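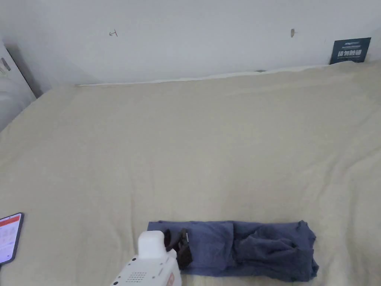
A hand-held gripper on a folded garment, with a smartphone showing an app beside it on the bed.

Drelus revises care routine for hand-held grippers

2020-12-03

The Drelus laboratory has adopted a new maintenance routine for the hand-held grippers used in its household handling programme. The routine covers the cleaning of the fingers, the checking of the jaw movement and the replacement of worn pads. It applies to every unit issued to operators working in homes and in the training rooms at Vurkau.

The grippers are used to fold, lift and sort clothing and bed linen, and the recordings made with them are passed to the Montoya group, which prepares robot arms for the same tasks. A fault in a hand-held unit is therefore carried into the later work. During July, engineers found that several sets of recordings could not be used as the fingers had not been closing evenly. In most of these cases the fault was traced to lint packed behind the pads.

Under the former arrangement, units were returned to the workshop at fixed dates, whatever use they had seen. Servicing will now follow the number of completed grasps. A unit is to be brought in at 3,000 grasps for a full inspection, during which the fingers are removed, the pivot is cleaned and the pads are measured. One unit examined in the autumn had reached only 1,933 grasps when its pads were found to be worn smooth, and operators are asked not to wait for the full figure if cloth begins to slip.

"Fabric is hard on a gripper in ways that are easily missed," said Farah Setiawan, who leads the maintenance team. "A finger may look perfectly sound and still let go of a trouser leg halfway through a fold. We would like operators to report the first slip and to leave the adjustment to the workshop."

Daily care remains with the operator. Before the first task, the fingers are to be opened and closed 12 times with nothing between them, and the operator should watch for any hesitation or sideways play. The pads are then wiped with a dry, lint-free cloth. Solvents are not permitted, as they harden the pad surface. Ventilation openings on the body should be kept clear of fluff and must not be covered with tape or labels.

A short grip test follows. The operator takes hold of the edge of a folded garment, lifts it clear of the surface and holds it still before setting it down again. Thick seams and waistbands are to be included, along with a single layer of thin cotton. If the cloth creeps between the fingers, the unit is set aside and its number entered in the service record.

Pads will be changed in pairs. The workshop had previously allowed a single pad to be replaced where the other was in good condition – a practice that saved parts but left the two fingers meeting at slightly different heights. After each change the jaw is realigned and the closing position is set again. Units leaving the workshop must pass the grip test 2 times, with different technicians carrying it out.

Replacement pads and pivot pins will be held at Vurkau and at the Flarnetia store, where operators may exchange a faulty unit without prior booking. Written instructions have been sent to all teams. Units that have passed the grasp limit should be handed in at either site before further recording takes place. Questions about the service record should be addressed to the maintenance team.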